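Roris Home Contents Cover
Offered by Serkance Insurance Agency

Policies | Claims | Our office | Contact

Roris is a home contents policy for people who rent a flat or a room, and also for owners who have the building insured somewhere else. It pays for the things you keep inside your home: furniture, clothes, kitchen goods, bedding and small electrical items. The building itself is not part of this policy.

We sell Roris from our office and by telephone. You can ask for a price without any duty to buy, and the price we give you stays the same for 25 days.

What is covered

Fire, smoke and lightning.
Water which escapes from a pipe, a tank or a washing machine.
Theft, when there are signs that somebody entered by force.
Storm damage to contents inside the home.
Food in the freezer, if the electricity supply fails for more than 12 hours.

Items are replaced as new, with one exception. For clothes and household linen older than three years we take off a part of the value for wear. Many customers ask us about this point, so please read section 4 of the policy booklet before you sign.

Clothes and linen

Clothes are often the part of a home which people forget to count. Please go through the wardrobe and the drawers one time and write down what you would need to buy again. Shirts, coats, shoes, towels and curtains all belong to this part. You do not need a receipt for every piece, but for any single item above 250 pounds we will ask for one.
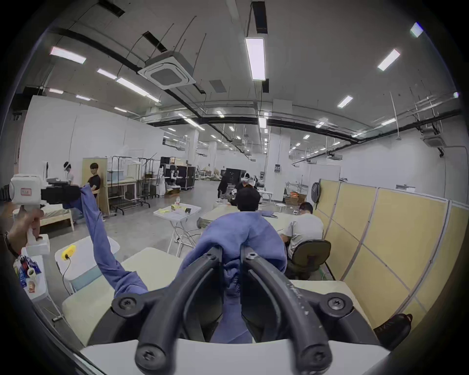
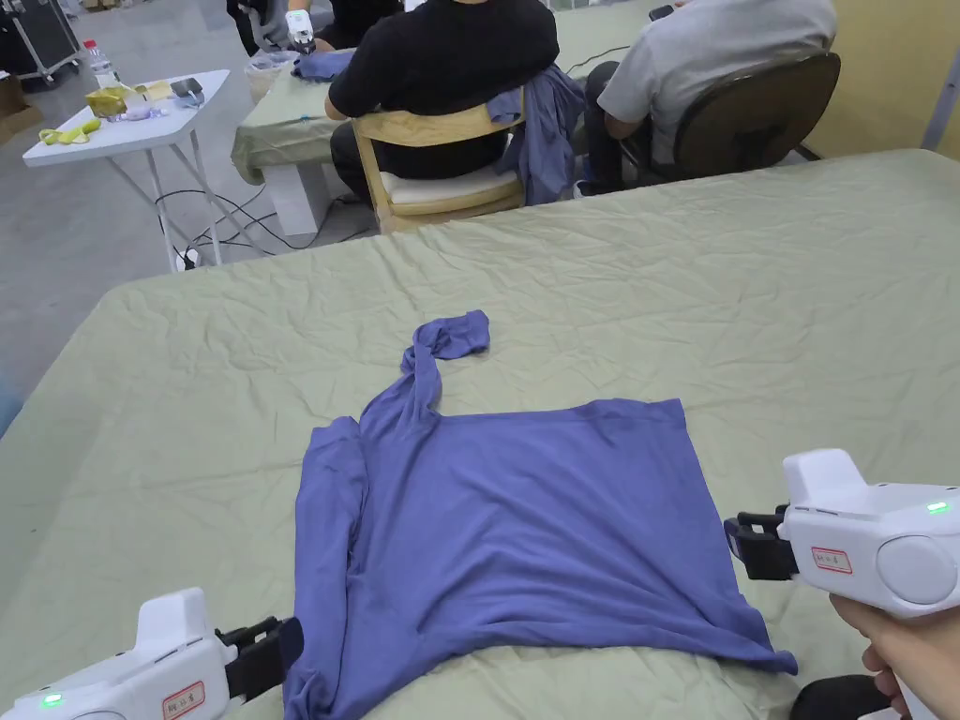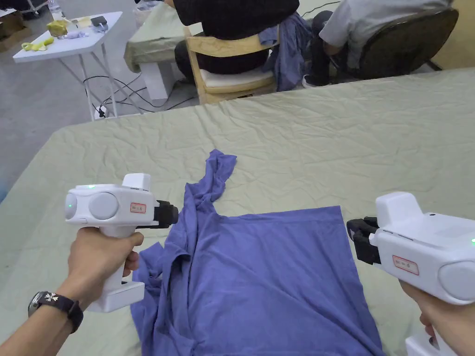 Choose your level

Roris Basic: contents up to 10,000 pounds. You pay the first 100 pounds of each claim.

Roris Plus: contents up to 25,000 pounds. You pay the first 75 pounds of each claim. Bicycles kept in a locked shed are included.

Roris Plus with Trumar: the same as Plus, with the Trumar option for things you carry outside the home, such as a bag, a watch or a telephone. Trumar is valid for trips of up to 17 days.

You can move from Basic to Plus at any time in the year. To move in the other direction you must wait for the renewal.

What is not covered

Damage which comes slowly, for example damp, moths or fading from the sun. Goods you keep for business. Money above 200 pounds. A home left empty for more than 30 days in a row, unless you informed us before.

How to make a claim

Call us or write to us as soon as you can. After a theft, please report it to the police first and keep the reference number. Do not throw away damaged things until we have agreed to it with you, also when they look without value. Our claims desk is led by Sewwandi Rathnayake, and she or one of her colleagues will answer within two working days.

Payment

You can pay once for the year or in 12 monthly parts. There is no extra charge for monthly payment. Customers who also have motor insurance with us through Acheampong receive 10 per cent off the yearly price of Roris Plus.

Terms last changed on January 14, 2022. Policies which started before this date keep the old terms until their renewal.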